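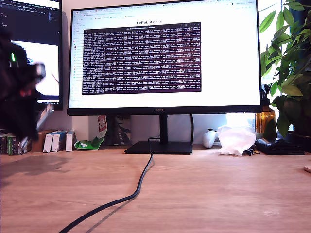
# Good Practice at the Desk: the Flerka Gallery

Welcome to the gallery page for Flerka, our desk-arm group! We are a loose bunch of people who run small robot arms at home, in spare rooms and on the ends of kitchen tables, and over the last couple of years we've ended up with a set of house rules that we're really fond of. They started as a sticky note. Now they run to 20 rules, and people outside the group have begun asking for copies, so the ones that matter most are on this page along with the arguments we had over them (there were plenty).

The whole set is called the Isow sheet. Print it, mark it up, stick it on the wall, change the wording to suit your own desk. We'd love to see what you do with it.

## At the desk

*LeRobot docs open in the browser, a terminal full of log lines over the top, and the arm in motion on the left with its green light on.*

Rule 1 is "docs open, logs visible," and it's the rule that gets the most cheers when we meet up. Keep the instructions on the same screen as the output. A second monitor for code is a lovely extra, but the log goes where your eyes already are.

## Before power

Rule 2: clear the reach. Swing the arm through its full range by hand with the power off, and whatever it could touch gets moved or gets accepted. "Accepted" means you have looked at it and you'd be fine with it being knocked. Mugs are never accepted!

Rule 3: trace every cable from end to end with your finger. It takes less than a minute and it's oddly satisfying. If a cable crosses the desk, know which way it will slide when something pulls on it.

Rule 4: clamp the base. We went back and forth on tape for months and the final wording allows it for the passive arm only.

Rule 5: put the off switch by your non-dominant hand. Your good hand will be busy typing, and we tested this at a Monday meetup by shouting "stop" at one another without warning. Great evening. The left-handers won.

## While it moves

Rule 6: one person drives. If there are two of you at the desk, say out loud who has it, and say it again when it changes over. It feels silly for the first ten minutes and then you stop noticing.

Rule 7: first run of the day is at low speed, even if you only changed a comment in the code. Especially then, according to the Majimbun crowd, who share our meeting room and build much bigger machines than we do.

Rule 8: hands stay out of the gripper's path while the motors are live. Want to move the block an inch to the left? Stop the arm, move the block, start again. We had a long debate about whether this could be relaxed for slow recordings and the answer was no, by a wide margin.

Rule 9: if the log goes quiet, treat the arm as live. A frozen terminal tells you nothing about what the motors are going to do next.

Rule 10: loose hair, sleeves and lanyards. You know the drill.

## Recording good demonstrations

This is where the fun is, and also where we have the most opinions! A few of us have been building a shared set of pick-and-place recordings under the name Letidetti. It's at 2300 episodes and still growing, and almost everything in rules 11 to 16 comes from the first 444, which we had to throw out and do over.

- Name the task before you record it, in plain words. "Put the cube in the bowl" is fine. "Test3_new" is why we lost a whole batch.
- Check the camera views at the start of every session and compare them with a saved still from the last one.
- Keep the failures, with a failure tag. They're useful and they're honest.
- Note the light. Daylight from a window shifts a lot between breakfast and lunch, so write down the time and whether the blinds were open.
- Tidy up anything personal before the cameras go on: letters, labels with addresses, screens with your inbox on them. Recordings get shared, and a shared recording is very hard to pull back.
- Stop when you're tired. Sloppy demonstrations look fine at midnight and terrible at nine in the morning.

Episode 101 deserves a mention. It's the cleanest handover in the entire set and we play it for every new member.

## Packing up

Rule 17: park the arm in its rest pose before you cut the torque. An arm that drops under its own weight makes a sound you won't forget.

Rule 18: calibration files get backed up with the date and the name of the arm. Yes, name your arm.

Rule 19: write two lines in the desk log. What ran, what was odd. Two lines is the maximum, and that limit did more to get people writing than anything else we tried.

Rule 20: power off at the wall if you're leaving the room for longer than it takes to make tea.

## Using the sheet yourself

The Isow sheet is a set of habits for hobby-sized arms on ordinary desks. It's no substitute for the manual that came with your kit, and if you're working with anything strong enough to hurt someone, please follow the proper safety standards for that machine. For everything small and desk-sized, go for it, and tell us which rule you'd add as number 21. The current favorite is about cats.

The next revision is planned for January. Suggestions are open until then, and reworded versions of rule 4 are very welcome.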